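4. Preparing and Oiling the Top

The Drircombe top is made up of long strips of solid wood. Color and grain differ from strip to strip, and small knots and short dark lines are part of the material. They are not covered by the warranty.

4.1 Clear everything off the top and wipe it along the strips with a barely damp cloth. Let it dry for 2 hours.

4.2 Check the joint lines and the grain under a good light. Mark any open seam with a pencil.

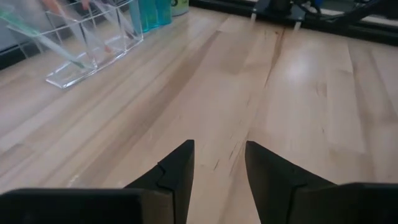

4.3 Run a fingernail across each mark. If the nail does not catch, leave the mark alone. If it catches, fill it with the paste from the small tub and wait 8 hours before sanding.

4.4 Sand filled spots by hand with the 80 grit pad, always in the direction of the strips. Vacuum up the dust.

CAUTION: Do not use a power sander on the joint lines.

4.5 Pour 75 ml of Kikby oil into a shallow dish. Spread it thinly with the cloth supplied and wipe off what has not soaked in after 20 minutes.

CAUTION: Oily cloths can catch fire on their own. Lay them flat outdoors to dry before throwing them away.

4.6 Keep the top clear overnight. After that, light items may be set down, but lift them to move them. Do not leave plastic wrapping or printed packaging lying on a newly oiled surface, as ink can transfer to the wood.

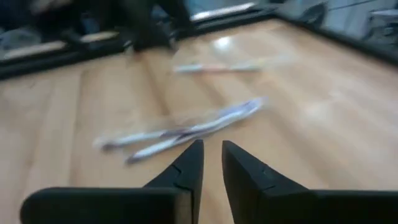 Mahnaz Shojaei writes that one night was too short in her unheated kitchen, and that the oil still felt tacky at noon the next day. She opened a window, left it until evening and had no further trouble. She would also like to see a second cloth in the kit.

Note: In a cold or damp room, allow one extra day at step 4.6.

4.7 Repeat steps 4.5 and 4.6 once for tops used for food preparation.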